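Sollier Evening School
Kitchens and Their Materials, Unit 3: Stone on the Counter
Room 409

Welcome back, everybody, and thank you for the lovely pile of tile samples you left on my desk after the last session. I'm still sorting through them (if the green one with the chipped corner is yours, please come and claim it!). Tonight we move from walls to counters, and I'm going to spend most of our time on marble, since it's the one you all keep asking me about.

What marble is

Marble starts out as limestone. Bury it deep enough, heat it and squeeze it for a very long time, and the grains of calcite grow into each other until you have a dense, crystalline stone that takes a polish. The veins and clouds come from whatever else was in the limestone to begin with: clay, iron, sand, bits of organic matter. Iron tends to give you rusts and browns, and graphite or clay can give you grays. Pure white marble had very little company down there.

A word about names. Stone yards use "marble" loosely, and you may find a limestone or even a serpentine sold under it. When we visit the Pasichnyk yard in May, ask to see the back of the slab as well as the polished face, and ask what the stone is called by the people who quarried it. They're used to questions and they won't mind a bit.

Etching and staining

Please keep these two apart in your notes, because your future clients will mix them up. A stain is color that has soaked into the stone. Oil, coffee and red wine are the usual suspects, and a sealer slows them down. An etch is a dull mark where acid has eaten into the polish. Lemon juice, vinegar and tomato sauce will all do it, and a sealer that soaks in won't stop them. I had a client years ago who sealed her counter twice in one month and couldn't understand why there was still a pale ring beside the sink where she cut her limes!

We'll try this ourselves on the offcuts. Put one drop of vinegar on the bare piece and one on the piece treated with Zistetti, leave both for 40 minutes, rinse, dry, and tilt them toward the window. Write down what you see before you talk to your neighbor. Then do it all again with olive oil on clean patches.

Honed or polished

A polished finish brings the color up and reflects light. A honed finish is softer and flatter, and small etches don't show on it nearly so much. For a family that cooks a lot I lean toward honed, though I've been talked out of it more than once by somebody who had simply fallen in love with a shiny slab, and I can't say I blamed them.

For next time

Read the chapter on edges and joints, and bring a photo of one counter you like and one you don't. The Skaltenska catalog is on the shelf by the door, with the stone pages starting at 518. Please put it back when you're done with it.
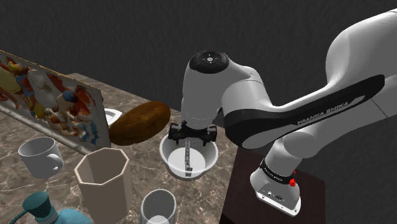
Color is the last thing to settle, and I'd like you to look at it with ordinary kitchen things on top, the way your client will every morning. A big bare slab in a showroom tells you very little about that. Take a marble countertop in brown and gray and set a plain white bowl on it, as we have it in this kitchen, and you have a nice simple pairing to start from. Try the same thing at home with a white bowl on whatever counter you've got, then swap in a dark one, and jot down which you prefer in the morning and which under the lamp. A few lines will do, and bring them along with your photos.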